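# Gloves

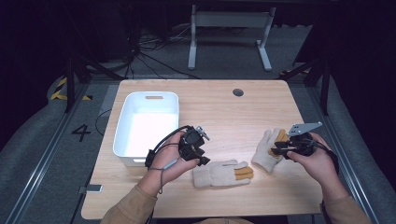 *Last changed: November, 4:40 p.m.*

Decha Suksawat had two gloves and a white bin, and he had until five.

The gloves were the knit kind, off-white, with yellow-orange leather patches. They had come back from Pedham in a sack with everything else his uncle left at the depot. The sack had gone to Adjei. Decha had kept the gloves out.

He laid them on the table. One pointed to the right and the other pointed up, away from him. The bin stood on his left with nothing in it.

His uncle had worked at Sornolwood for 19 years. He bought gloves by the box, 85 pairs at a time, and wrote the price on the lid. He never threw a pair away until the leather split. When Decha was 13 he was given a pair of his own and told to keep them together. He lost the left one in a week. His uncle said nothing and drove to Vutach for another box, some 280 miles there and back.

Decha looked at the clock. The bin was for anything that could be used again. Adjei would come by for it and take it downstairs, and by morning somebody on the early shift would be wearing whatever was inside.

He turned one glove over and looked at the palm. The leather was sound. He turned over the other.

"Are those going in?" Adjei asked from the door.

"Yes," Decha said.

"Both?"

"They're a pair."

He put one inside the other at the cuff, the way he had been shown, and set them in the bin. Adjei took it by the handle and went down the stairs. Decha switched off the light and went to find his coat.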